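Packing and Handling, week 3 handout
Ostcombe evening group. Tutor: Gwawr Ellis

Paper bags, the short version. Full notes come from Haf after class.

Opening the bag
- Shake it open, then fist down into the corners so the bottom sits flat.
- Roll or fold the top edge outward. Gives a wider mouth and the rim stays up by itself (mostly).
- Tape the rim if it keeps springing back. Short strips, pressed down hard.
- Don't worry about wrinkles. Kraft paper creases, it's fine.
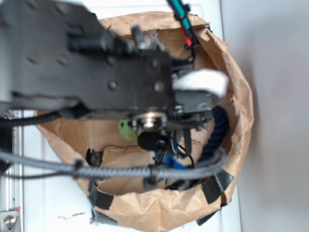
Fig. 1. Kraft bag, rim rolled and taped, small items inside.

Filling
- Heavy first, flat on the bottom panel. Light and squashable last.
- Small round things roll. Fruit, balls, jar lids etc. Wedge them against somthing.
- Keep to the middle of the opening going in and comming out. Catching the rim is how most bags tear.
- Look before you reach. Sides are dark lower down and little things get lost in the folds.

Emptying
Reverse order. Top layer out, then the small stuff, then the heavy. Lift, don't drag.

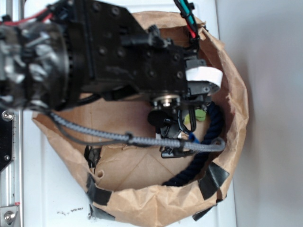

Check the bottom panel before you reuse a bag. Fold creases are normal there, splits are not. Run a thumb along the glued seam. If it gives, recycle.

For next time: bring one used bag, any size, and 3 things of different weights. Read Shukla on soft containers, p. 200 onward. Questions to Eleri Kemeys, room 813, before 5 pm.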